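Household Textiles and Care
Unit 6 handout: Bedding for warm rooms, and clearing a bed before making it
Instructor: Gadisa Seyoum
Revised 20 Aug 2021

Read this before the practical. Bring it with you, along with the fabric care chart from Unit 4.

6.1 What goes on the bed in hot weather

In cool weather most of the bedding sits on top of the sleeper. In hot weather the layer underneath matters more. A mattress holds body heat, and a thick cotton pad over it holds more. Many households in warm, humid places put a hard, smooth mat over the sheet for the summer months and take it off again in October or so.

The common materials are bamboo, rattan and various grasses. Bamboo mats come in two main types. One is made of small tiles strung on cord. The other is woven from thin slats and lies flatter. Woven mats are lighter and easier to roll, but a broken slat can snag knit fabric, so check the surface with your palm before you lay clothes on it.

The sheet stays on under the mat. It keeps the mat from rubbing the mattress cover and picks up dust that works down between the slats. It should be changed on the normal schedule. Students often forget this part on the quiz — a mat does not replace a sheet.

6.2 Clearing the bed

A bed is the largest flat surface in most bedrooms and ends up used as a table. Clothes get left there, and so do chargers, bags and anything taken out of a pocket. Clear it in this order:

Electrical items first. Unplug power strips and coil the cables loosely. Nothing with a cord should be left on bedding overnight.
Small hard objects next, into one tray or box.
Bags, which go on the floor or a hook. The bottom of a bag is usually dirty.
Clothing and loose cloth last. Sort by color as you pick up, dark in one pile and white in another.

Do not fold on the bed until all four steps are done. Trudy Maihi's group last term folded as they went and had to refold most of the whites.
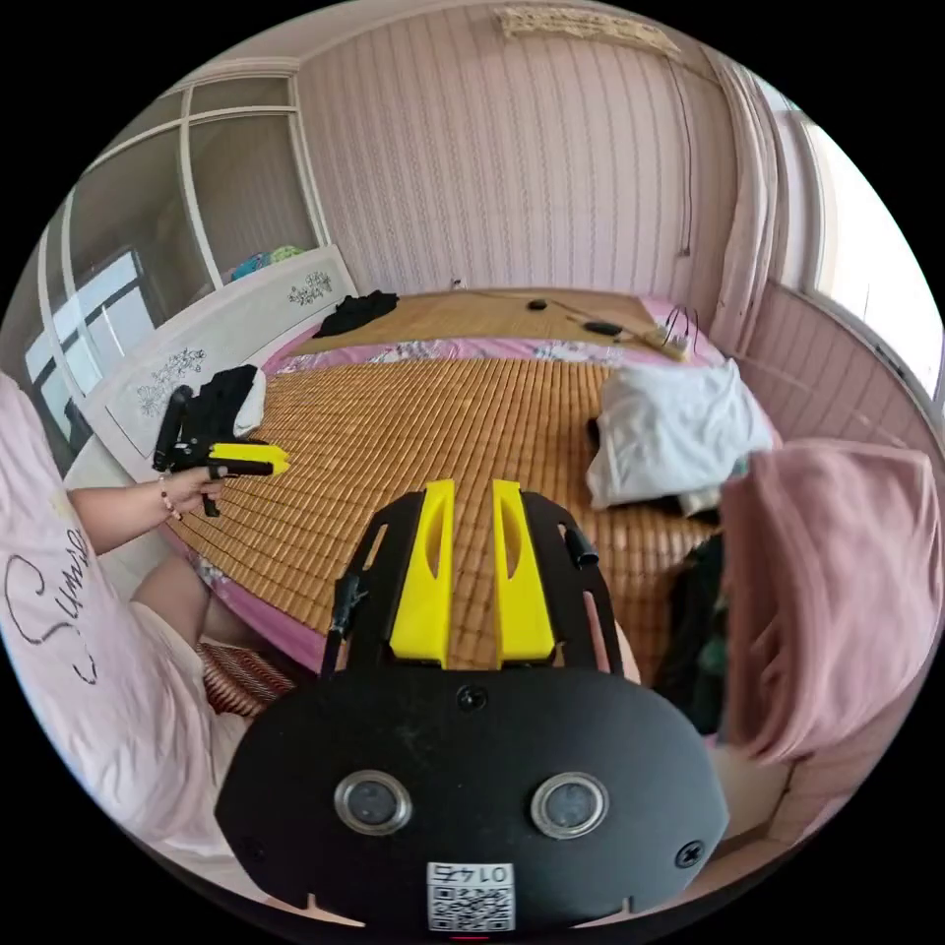
Figure 6.1. Woven bamboo mat over a pink floral sheet, with clothing, cloth and a power strip still on the bed.

For discussion, work out which of the four steps applies to each thing on the mat in Figure 6.1. Then decide what you would do with the white bundle on the right side. It is next to something dark, so the two should be separated before either is folded or put in a hamper.

6.3 Caring for the mat

Wipe along the slats with a damp cloth, wrung out hard. Do not soak the mat. Let it dry in shade, standing on edge if there is room. Direct sun makes bamboo brittle.

Roll it for storage with the smooth side out and tie it in two places. Folding will crack it. The Saslow store room has shelves deep enough for rolled mats, so please use those and leave the Stubbs closet for blankets.

6.4 Practical

You will have 15 minutes to clear, wipe and remake one bed, working in pairs. Marks are given for order of work, sorting, and the condition of the sheet edges when the mat is back in place. Speed is not marked.

Reading: course packet, section on plant fibers, through page 142.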